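3.2 How people read a veined surface

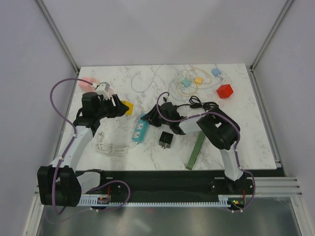
Vol. 2, p. 60

Figure 2. Gray and tan marble veining on a white work surface.

I'll admit I got into this topic through my kitchen. Slamet Pattinasarany and I had been arguing for months over whether people find veined stone restful or just busy, and in June we finally stopped arguing and wrote a survey (Teodoro Chávez did the mailing, bless him!). We got 1,920 replies, way more than I'd hoped for.

Irregular veining like the kind in Figure 2 is what most folks told us they think of when they hear "marble." When we asked them to draw it from memory, though, they mostly drew long slanted lines, all going the same way, a bit like rain on a window. Mesfin Worku thinks that comes from printed countertops, where the pattern repeats, and I lean his way. MacRitchie disagrees, and his objection is a fair one: we never asked what people had at home. We take that up in Section 3.3, along with the trouble we had scoring the drawings.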